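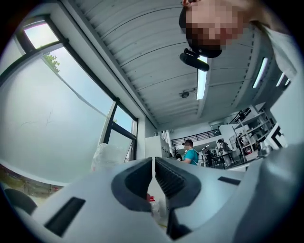 How long does a sourdough starter last if you forget about it? Longer than you would like, in my experience, and it will be grey on top when you find it.

Home | Bread | Moaning | About

I came by mine in Drutbridge, in August, from a bakery on the high street that gives the stuff away in jam jars. I should have wondered why. A thing that doubles in size every day is easy to be generous with.

The instructions were one line long: 500 grams of flour a week, and don't let it get cold. Our kitchen faces north and has a back door that stops short of the floor, so the starter moved into the airing cupboard, where it got on better than the towels did. I named it Urquhart, after the street we lived on at the time. The street was also slow to rise and smelled faintly of beer.

Then we went to Skallstead for a fortnight and came back to 2 inches of black liquid with a crust under it. I read up. The liquid is called hooch and you can pour it off or stir it in, and people have fallen out over which. I poured. I fed it, waited, fed it again, and on the fourth day it blew one small bubble at me, like a goldfish with a grudge.

The loaf I made from it was flat enough to post. My neighbour's shop-bought one cost less than my flour and had a proper crust, and I ate two slices of hers standing up in her kitchen - with butter, to be polite.

Urquhart is now in the fridge behind the mustard. I've fed it since, though I couldn't swear to when.

Sign up for the newsletter and get new posts by email. You can unsubscribe whenever you like.

Recent posts
Rye, and why I stopped
The Kotberg oven: a complaint
112 comments about salt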